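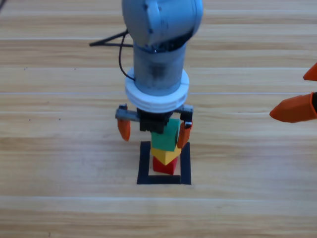 Session 4: Setting the release height

Turnodden Shared Workshop, evening course in small automation. Read before Monday.

By this point each bench has two arms mounted, a parallel gripper with orange fingertips on each, and a square of black tape on the tabletop. The tape is for the people at the bench. The controller has no knowledge of it and works only from the origin stored in Session 3.

4.1 Stack order

Red at the bottom, yellow on top of it, green last. The yellow block is the awkward one, as its shape leaves little tolerance for a green block set down off centre.

4.2 Procedure

Park the second arm to the right of the stack and leave it there.
Close the fingers on the green block and raise it clear.
Move over the stack at travel height, 156 mm.
Lower at the slow rate until the gap is just visible, then step down 1 mm at a time.
Open the fingers fully before any upward move. A half-open finger will drag the block with it.

Write down the height at which the block was released. Repeat with the stack rebuilt from the table up — do not reuse the old value.

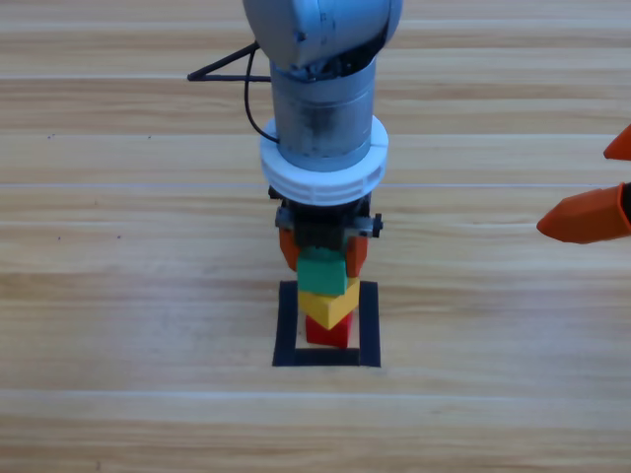

Ojala asked whether the release height could be worked out from the block sizes instead, with the stepping left out. It can, on a flat table. The Lillgate benches are not flat, and the error differs from one end to the other.

4.3 Cable

Leave slack at the wrist. Check it at both ends of the travel before raising the speed above 48 per cent.

4.4 To bring next time

Your release heights, and the Drostance wiring sheet (the 2017 issue; the older one has the gripper leads reversed).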